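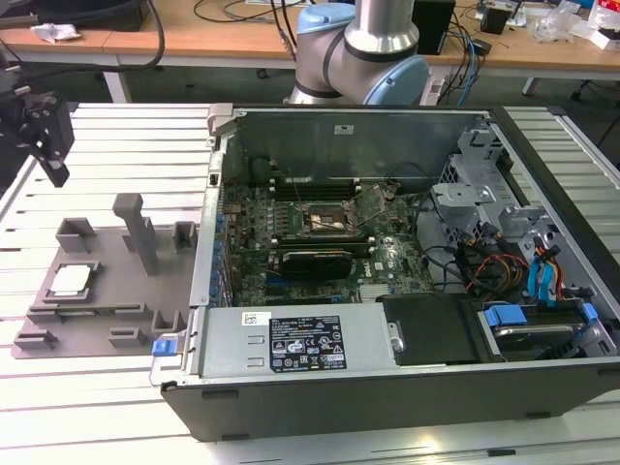
Product Review: Used Dell Desktop Towers for Hardware Training
Equipment Reviews, Pritmont Technical Resource Centre

The Centre reviews equipment that may be suitable for introductory courses in computer assembly and repair. This review considers the used full-width Dell tower, supplied by the refurbisher Skesine without a processor or memory, as a training unit for the Folia entry-level hardware program. Each unit was priced at 15 dollars on a bulk order, with a minimum order of 30.

Access and layout
The tower is worked on lying on its side with the side panel off. In this position the motherboard is fully open to the learner, and the principal parts can be identified without disturbing any others. The power supply is a long silver unit which occupies much of the lower part of the case. Its regulatory label faces outward and can be consulted while the unit remains in place, a practical advantage when ratings are being taught.

The drive cage is solid, with stamped brackets and mounting holes, and the hard drive sits in a carrier held by two blue tabs. The consistent use of blue for parts intended to be handled is helpful to beginners, who tend to reach for a screwdriver first.

Memory and processor
There are four black memory slots, close to the processor socket. Reviewers fitted 512 MB modules from existing stock for seating practice and found the slots firm but fair. The socket has a metal retention frame and is easily reached when no cooler is mounted. Instructors are reminded that the pin field is exposed whenever the frame is lifted. A protective cap should be ordered separately, as none was supplied.
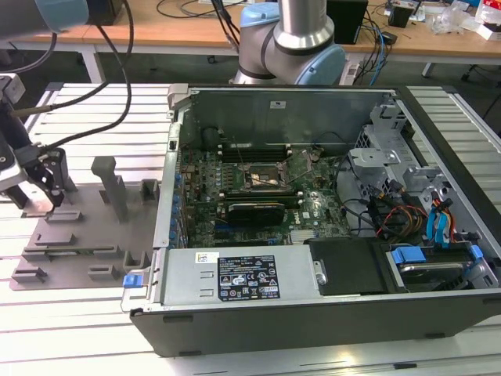

Tower on its side with the panel removed: processor socket at centre, graphics card below it.

Graphics card
The card lies directly below the socket. Removal and refitting are straightforward, although learners with larger hands reported some difficulty in reaching the slot latch. Supervision is recommended on the first attempt.

Cabling
Cabling is the weakest aspect of the unit. The yellow, red and black power wires are gathered in a loop beside the drive cage, and they intrude on the working area during drive removal. The blue SATA cables are easier to trace. The Centre's practice is to secure the power bundle with a reusable tie before each session.

Durability
One unit was opened and closed 400 times by bench staff. The blue tabs held their shape throughout - the side panel latch, however, had become noticeably stiff by the end of the trial. Edges inside the drive cage should be checked by hand before units are issued.

Comparison
The Zwane training chassis, reviewed in February, offers a tidier interior and printed part labels, but at considerably greater cost. It remains the better choice for demonstration at the front of a classroom. For individual bench work, the used tower is adequate and represents good value.

Recommendation
Approved for purchase for entry-level programs, subject to the provision of socket caps and cable ties. Not recommended for courses in current-generation hardware.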